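Workshop notebook, Onstead
17/03/2021

Coffee table top, second day back on it after the long break. The Vachon oil has been on the shelf since August and I gave the tin a good long stir before trusting it, and then stirred it again for luck.
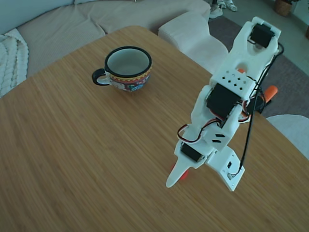
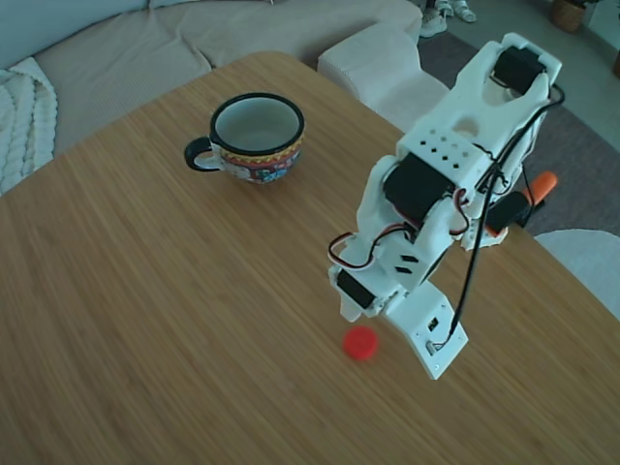
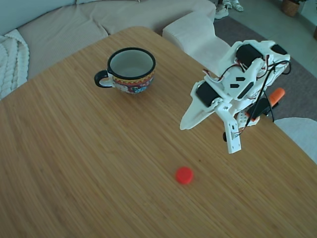
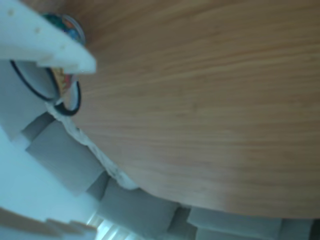 I have been going back and forth about the finish, and I think I am settled on oil over lacquer, mostly because the table gets used every day at home and I would like to be able to fix a bad patch without stripping the whole top. Lacquer looks lovely for a year and then somebody puts a hot mug on it. The fine striping in the top shows up very nicely in low light, and the colourful mug is a handy thing to judge it against – with all that red and yellow and blue beside it, the wood reads as a soft honey brown and I don't want it going any darker than that. The Plutetti stain sample is therefore out, pretty as it was on the offcut.

Sanding notes, for whoever picks this up next. Always with the grain, and go gently where the edge rounds over, as it is very easy to press too hard there and leave a flat spot. I did 2 passes by hand on the curve and left the machine for the middle. The last sheet was 3000 grit, only for the final rub between coats, and even that may be fussier than it needs to be. Wipe down with a barely damp cloth and let it sit.

First coat on the test board took around 14 hours before it stopped feeling tacky. The Erbridge shop said 9 would be plenty, but it has been cool in here overnight and I would sooner wait. The rags are drying flat on the line outside, please don't bundle them up!

Still to do: look over the underside, order more felt pads, and ask Erbridge whether they'll take back the unopened stain.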